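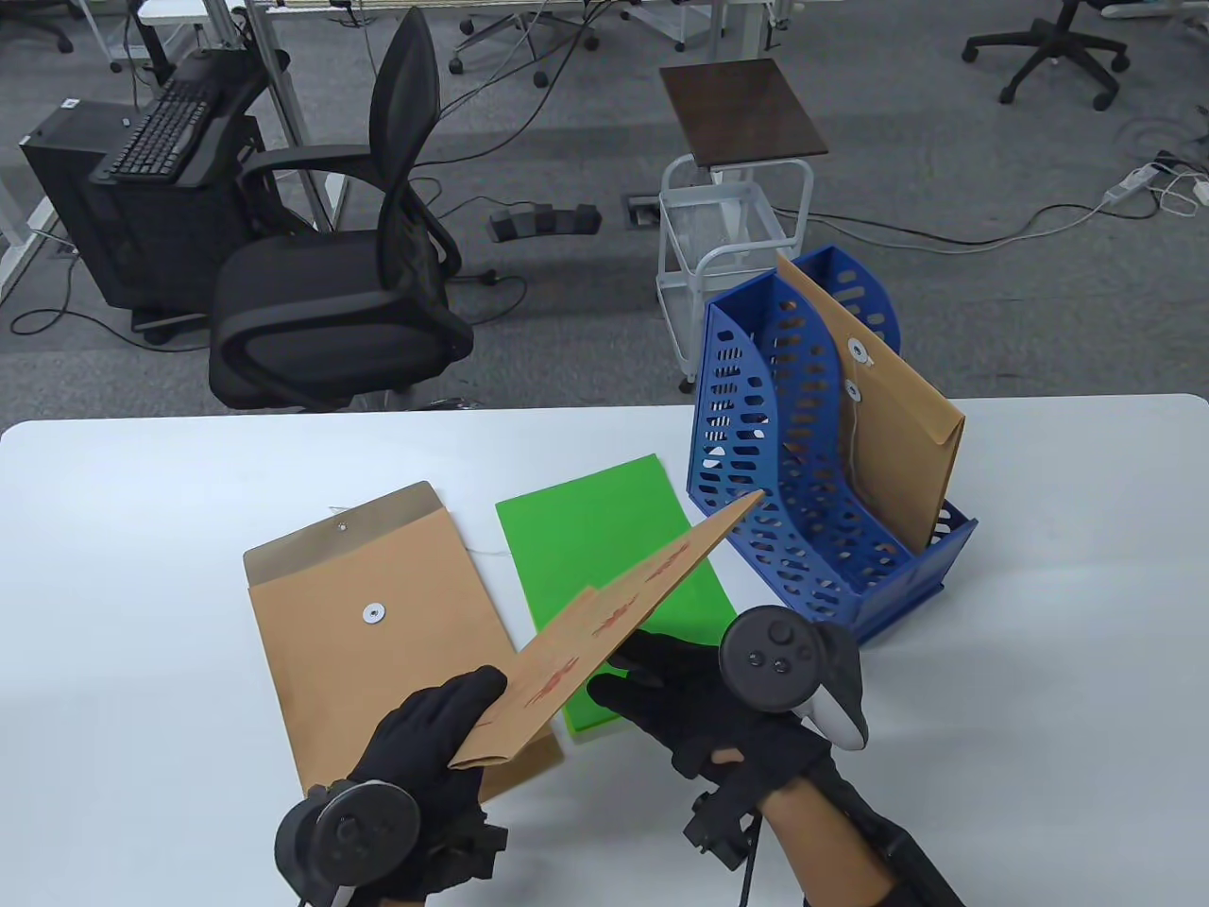
Envelope in hand, green folder and blue file holder beside it

Arm keeps losing the envelope right before it goes in the file holder – camera problem or demo problem?
Posted by Muthu Gowda, June 15, 2022
Tags: imitation learning, gripper, shared workshop, paper

Hi all, long-time reader, first real question. I'm building a two-arm sorting setup at our shared workshop and I've gotten stuck on what I thought would be the easy part. The job is filing: pick a string-tie envelope off a white table, turn it upright, drop it into one side of a two-slot magazine file. I teach it by doing the job myself with gloves on and the controllers strapped to my wrists, and then the network is supposed to work out the rest from the recordings. Hard plastic stuff it picked up fast. I did a green folder first just to warm up and it was great, I got cocky.

Then I switched to kraft envelopes and everything fell apart. The grasp is okay-ish, it lifts, it starts to swing over toward the holder, and then it just sort of dithers. The commanded pose jitters back and forth, sometimes the envelope ends up across the top of the holder instead of in it, sometimes it stops with the bottom edge sitting on the rim and waits there forever. I've recorded 800 demos. The folder needed 200 and didn't seem to need all of those.

What I've tried already: slower demos (worse, it dithers more slowly), cropping the head camera tighter, turning the head camera off completely, turning the gripper-side camera off completely. With only the head view it gets the direction right but misses the slot. With only the close view it goes nowhere useful.

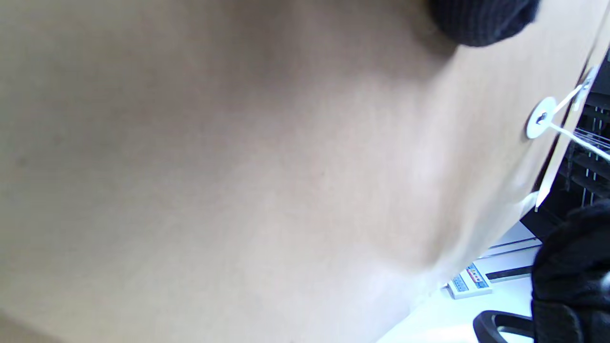 My own theory is that the close-up camera just hasn't got enough to look at. Going through the recordings a frame at a time, whole stretches are tan paper with a big soft shadow across it and very little else. The round white button and the string coming off it are the only things with any contrast on the envelope, and the string heads straight out of view on the right, so I wouldn't trust that much. The table in the corner is washed out as well. If I were a network I'd probably memorize the shadow, and of course the shadow changes every time I shift my hand. There is a bit of background in view too, dark slats and so on, and I have a bad feeling it's learning from those.

So I guess I'm asking two things. Should I be putting markers on the envelopes? I really don't want to, the whole point is that it should cope with whatever comes out of the mail pile. And would a different lens help, or a different mounting angle, or am I kidding myself and the demos are bad?

Other details in case they matter. Recording at 30 frames a second, everything synced as far as I can tell. The gloves are black knit with a dotted grip coating. The controller software is a thing called Nulport that Jinlong at our space wrote, it's solid. Lights are ordinary overhead office lights, I haven't added any.
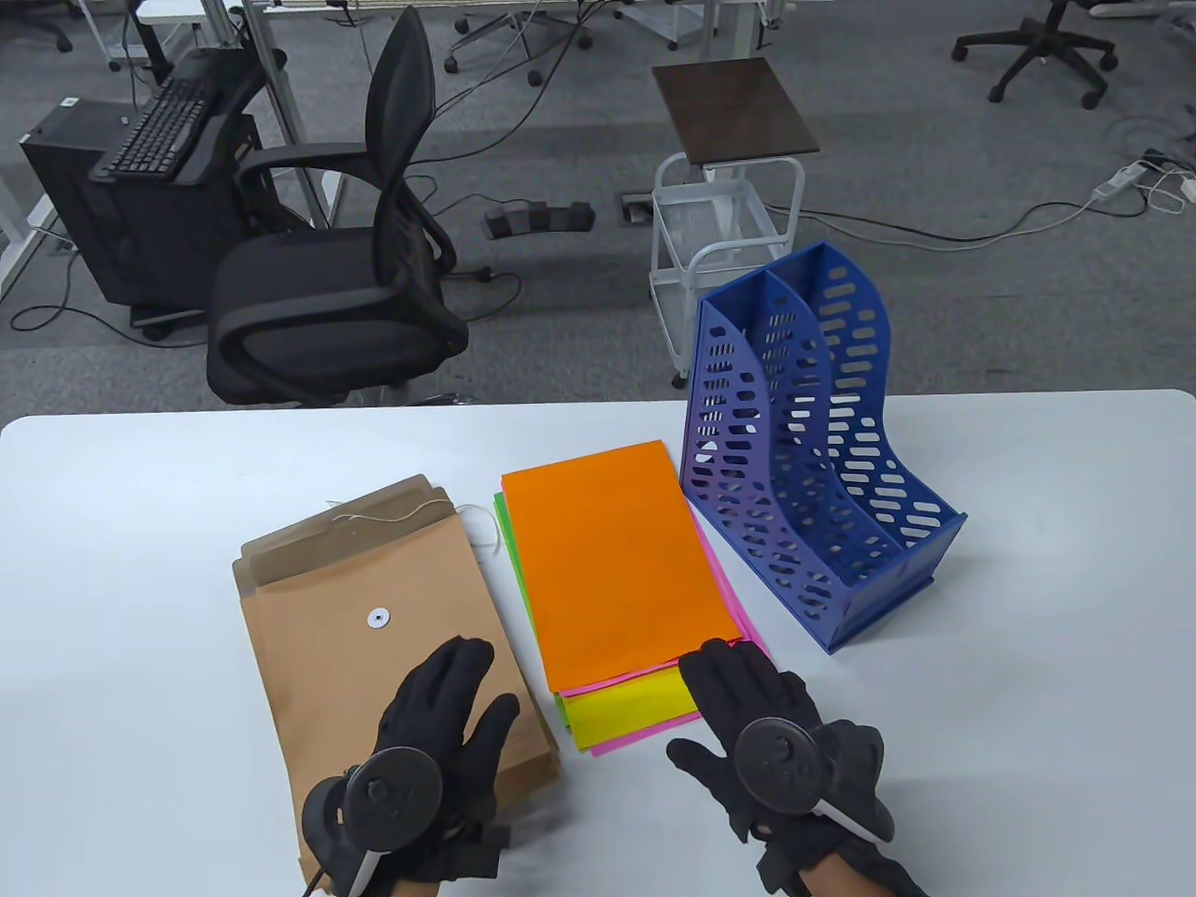
I also tried mixing tasks, because I'd read that variety helps. So there are sessions where I straighten up a pile of envelopes and sessions with colored paper, and I shuffled those in with the filing ones. It may have helped the grasp a tiny bit? The colored paper it loves, by the way. It'll go to the orange sheet every single time, from anywhere on the table. Doesn't do a thing for the dithering at the holder though.

Any ideas welcome, including rude ones. Thanks!

Comments

Nikola Kozłowski: What's your exposure set to on the close camera? Auto?

Muthu Gowda: Yes, auto on everything.

Nikola Kozłowski: Okay, that's going in an answer.

Answer from Nikola Kozłowski
Marked as accepted

Turn off auto exposure before you touch anything else, please! I lost most of January to this exact thing with cardboard sleeves. When the paper swings in close it takes over the picture, the camera decides the world has gone dull and brightens everything, and then as you come around to the holder you get a slice of white table or a light and it all dives down again. To your eyes it's the same envelope. To the network it's a different color of envelope every half second, and your own demos disagree with each other about what "almost there" looks like. Jitter right before the drop is very typical.

Pick a fixed exposure with an envelope held up where it normally sits, lock white balance too, and live with the table being too bright. You don't need detail in the table. You do need the button and the edge of the paper to look the same from one run to the next.

After that I'd rerecord. Sorry, I know. But not all 800, I'd start with a couple of hundred careful ones and see. Keep the old set for the grasp if you can train the stages apart.

I wouldn't change the lens yet. A wider one gives you more background, and you've already got your doubts about the background (same here, I'd randomize it or crop it out before blaming anything else). On markers – no, don't. You'll spend the rest of your life sticking markers on envelopes.

The other thing is how you present the paper. When I fold or bow a sheet a little as I bring it in, it goes stiff along its length and the bottom edge stays put. If I hold it flat by the top it flaps, and it flaps differently each time. People do the bow without thinking in some demos and skip it in others. Choose one and stick with it.

Comments

Muthu Gowda: I 100% do it both ways. I can see it in the recordings now that you say it. Ugh.

Aravind Kartha: Seconding the fixed exposure. Ours was the same with padded mailers.

Answer from Manikandan Iyengar

I'd go for more data personally. We had something similar with fabric on the Vusano rig, and past 2000 episodes most of our weird behavior went away by itself. Also try a bigger batch size. Also check your gripper pads, paper is slippery.

Comments

Nikola Kozłowski: 2000 demos with exposure hunting in every one of them will teach it exposure hunting very thoroughly :)

Manikandan Iyengar: Ha, fair. Still check the pads.

Answer from Jinlong Ye

I know this setup because I share a bench with Muthu, so some of this I already said out loud, but I'll put it down for whoever searches for it later.

Look at what you do in the last moment before letting go. In a lot of your demos you pause over the holder, feel around for the slot with the bottom edge, and then push. You have fingers, you can feel the rim through the paper. The recording doesn't have any of that in it. It has a pause, some wiggling, and then a drop. So the model has learned pause and wiggle, and it's doing a very faithful job of it.

Two ways out. Either add a force reading somewhere (the Kamath wrist sensor is what I'd use, it's cheap and Nulport reads it already), or stop feeling around and line up by eye first, then go down in one motion. Second one costs nothing, start there. And if you fumble a demo, throw it away.

I'd also pick one side of the holder and use only that side until it works. Right now you go for whichever one is closer to your hand that day.

Update from Muthu Gowda

Okay, so I did the free stuff first. Locked exposure and white balance on the close cameras, picked the one slot, bowed the envelope every time, no feeling around. I recorded 200 new ones over a few evenings and my wrists are complaining.
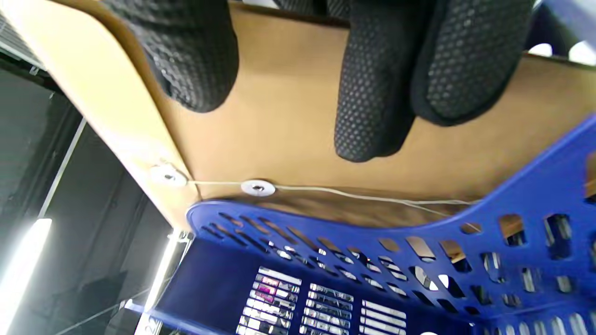
It's a lot better. Not perfect – it still catches on the rim if the envelope is one of the floppy ones, and if the string is loose it sometimes gets dragged in ahead of the paper and then the whole thing sits crooked. But the dithering is mostly gone, and when it does miss, it misses with confidence, which I find strangely encouraging. I trained with the old grasping data plus the new filing data, kept apart like Nikola suggested.

I haven't tried the wrist sensor yet. Jinlong has offered to lend me his and I'll probably take him up on it for the floppy ones. Manikandan, I did check the pads, and one of them was peeling at the corner, so thank you for that!

One follow-up if anybody's still reading: should I wind the string down on every envelope before I record, or leave some loose on purpose so it sees both? At the moment they're a mix and I haven't kept track of which is which.

Comments

Nikola Kozłowski: Wind them all down for now. Add loose ones back later, as their own batch, and write down which batch it is this time.

Aravind Kartha: Can you share the exposure value you ended up with? Same kind of overhead lights at Romanon and I'd like a starting point.

Muthu Gowda: Will look it up tonight when I'm back at the bench.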